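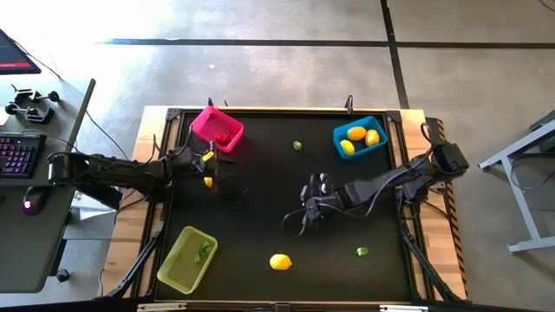
My lemons keep going bad before I can use them and I want to know what other people do. We have one tree behind the house, planted by whoever owned the place before us, and from July on it drops more fruit than two people can eat. I've tried the fridge drawer, a paper bag in the pantry, and a big bowl on the counter (pretty, but they go hard as golf balls in a week or so). Lately I've been sorting into plastic bins, like the three on the black-topped table there with the yellow fruit and the little green vegetables, and I can't decide if plastic is a good idea or if I'm just making a nice home for mold. Should they be washed first? Do they need air? And can I keep them next to green stuff like peppers or zucchini, or does one spoil the other? My mother-in-law swears by wrapping each one in newspaper, but I don't have that kind of patience and we don't get a newspaper. I don't want to buy anything expensive. I'd also like to stop giving bags of them to the neighbors, who have started pretending not to be home.

Posted by Koubek, 19 November 2018

Oranuch Rojanasak

I've had a Meyer and a Eureka for years, so I've thrown out plenty of lemons and learned a bit on the way! First thing, which kind is yours? Meyers have a thin skin and just don't last like the regular ones do. If yours are roundish and a little orange when they're ripe, that's probably what you've got, and you should plan on using them fast.

Don't pick them all at once. The tree is the best storage you have. A ripe lemon will hang there for weeks and be perfectly fine, so I only pick what I need and grab whatever is on the ground every morning before the ants find it. Use clippers and leave a tiny bit of stem on. If you yank them you can tear the skin at the top, and that's where mine always start to rot.

Don't wash until you're ready to use them. If they're muddy, wipe them off and let them dry all the way, overnight on a towel is good.

For the fridge I put them in a zipper bag with the air squeezed out. I know you asked about air, and I used to think they needed it too, but the hard golf ball thing is the lemon drying out. In a closed bag mine stay juicy for 30 days easy, sometimes 40. Check the bag once a week and pull anything soft, and if you see water drops inside, open it up and wipe everything dry. Your plastic bins are fine for a few days on the counter, just don't pile them deep, the ones on the bottom get bruised.

About the green vegetables, lemons don't give off much of the ripening gas, so I wouldn't worry. It's apples and bananas you want to keep away from both. But a moldy lemon will spread to its neighbors in no time, so I'd give the zucchini its own spot anyway. Zucchini doesn't love a really cold fridge either, now that I think of it.

And then juice the rest. I do ice cube trays, pop the cubes out once they're solid and keep them in a freezer bag. Grate the zest off before you cut them (so much easier on a whole lemon) and freeze that too, in a little jar. I'm still using last year's zest and it's fine in muffins.

travier3857

just freeze them whole. they go mushy when they thaw but you get tons of juice. not good for slices

Kamol Sukprasert

Agree with Oranuch on leaving them on the tree, with one warning. If you get frost, pick everything you can the afternoon before. I lost most of a crop one winter by waiting to see if the forecast was right.

I'd also give preserved lemons a try. Cut them almost into quarters, pack them with a lot of salt in a clean jar, press down hard until the juice covers them, and top up with more juice if it doesn't. I leave the jar out for a few days, turning it over when I walk by, and then it goes in the fridge for a month before I open it. You rinse off the salt and use the peel, chopped up small, with chicken or in rice. It uses up a surprising amount of fruit.

As for the neighbors, put a box at the curb with a "free" sign on it. Mine is usually empty by dinner.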